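Roboter lernt an Beuteln und Clips: Forschungsgruppe in Prastville stellt neues Verfahren für den Greifer vor

8. Juli 2024 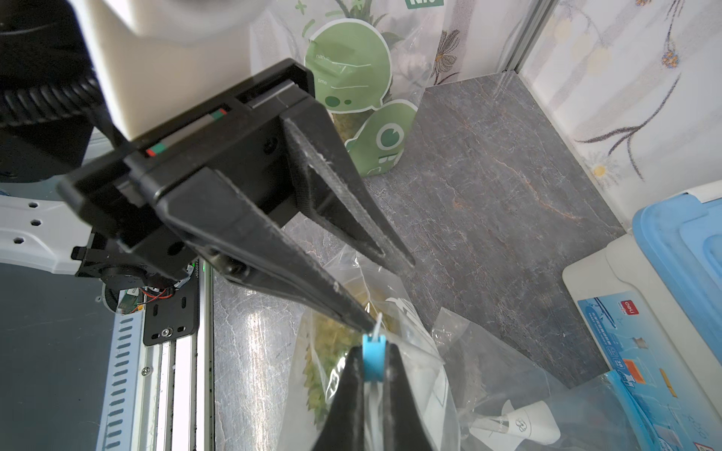 Der Greifer an einem kleinen blauen Clip am Rand eines durchsichtigen Beutels.

Prastville. Die Arbeitsgruppe von Tassanee Suwannarat am Institut Holmgren hat am Montag die Ergebnisse eines Projektes vorgestellt, in welchem ein Roboterarm lernen soll, mit weichen Verpackungen umzugehen. Das Verfahren trägt den Namen Tondo. Nach Angaben der Gruppe konnte damit der Anteil der gelungenen Griffe an Kunststoffbeuteln deutlich erhöht werden, ohne dass der Arm dafür neue Sensoren braucht.

Weiche Beutel gelten in der Robotik seit langem als schwierig. Eine Schachtel behält ihre Form, wenn man sie berührt. Ein Beutel gibt nach, er knickt, er spiegelt das Licht, und durch die Folie ist auch der Inhalt zu sehen, was die Bildauswertung verwirren kann. Noch schwieriger wird es, wenn am Beutel ein kleines Teil sitzt, das man fassen muss, zum Beispiel ein Clip. Der Greifer hat dann nur wenige Millimeter Spielraum, und die Finger verdecken der Kamera genau die Stelle, auf die es ankommt.

Die Methode von Suwannarat setzt an diesem Punkt an. Die Kamera sitzt nahe am Greifer und bewegt sich mit ihm mit. Das System berechnet aus den Bildern nicht sofort einen fertigen Griff, sondern teilt die Annäherung in 3 Abschnitte: die grobe Anfahrt, das Antasten und das Schliessen der Finger. Nach jedem Abschnitt wird geprüft, ob die Lage des Clips noch mit der Erwartung übereinstimmt. Ist die Abweichung zu gross, so fährt der Arm ein Stück zurück und beginnt den Abschnitt noch einmal.

«Früher haben wir versucht, den Beutel vollständig zu modellieren, jede Falte», sagte Suwannarat bei der Vorstellung. «Das war sehr viel Rechenarbeit, und der Beutel hat sich trotzdem anders verhalten. Jetzt modellieren wir nur die Umgebung von dem Clip, und für den Rest haben wir die Korrektur.»

Für die Auswertung hat die Gruppe 1360 Griffversuche aufgezeichnet. Davon wurden 981 als gelungen gewertet. Als gelungen zählt ein Versuch nur dann, wenn der Clip zwischen den Fingern bleibt und der Beutel dabei nicht vom Platz gezogen wird. Versuche, bei denen ein Mensch den Beutel von Hand wieder richten musste, gehen als Fehler in die Statistik ein. Das ist eine strenge Regel, denn in manchen Fällen war der Griff selbst richtig und nur die Folie ist verrutscht.

Die Versuche finden auf einer grauen Fläche mit Marmormuster statt, dahinter eine helle Wand mit Blumendekor. Solche Oberflächen sind für die Gruppe von Interesse, weil sie viele feine Linien enthalten. Ein Teil der früheren Verfahren hat solche Linien mit dem Rand einer Folie verwechselt. Auch bedruckte Packungen bleiben während der Arbeit in der Nähe stehen, damit das System zwischen dem Ziel und den anderen Gegenständen unterscheiden muss.

Die meisten Fehler entstehen laut dem Bericht beim Antasten. Wenn eine Fingerspitze den Clip zu früh berührt, kippt dieser weg, und die Folie folgt ihm. Der Bericht nennt 8 verschiedene Fehlerarten, von denen zwei erst bei der Durchsicht der Aufnahmen im Mai gefunden wurden. Eine davon betrifft lose Folie, die neben dem Beutel liegt und beim Schliessen der Finger mitgenommen wird. Dafür hat die Gruppe noch keine Lösung.

Offen ist ausserdem die Geschwindigkeit. Durch die Prüfung nach jedem Abschnitt dauert ein Griff länger als bei dem älteren System Altness, mit dem die Gruppe bisher gearbeitet hat. Für eine Verpackungslinie wäre das Verfahren in der heutigen Form zu langsam. Suwannarat sieht den Nutzen vorerst eher im Haushalt und in der Pflege, wo ein Arm zum Beispiel einen Beutel mit Tee oder Kräutern öffnen und wieder verschliessen soll. Das Öffnen selbst gehört noch nicht zu den Aufgaben, die in der Studie ausgewertet wurden.

Als nächster Schritt sind Versuche mit Clips in anderen Grössen und mit undurchsichtigen Beuteln geplant. Die Aufnahmen und die Liste der Fehlerarten will die Gruppe anderen Instituten auf Anfrage zur Verfügung stellen. Der vollständige Bericht liegt in englischer Sprache vor und kann beim Sekretariat des Instituts Holmgren bestellt werden.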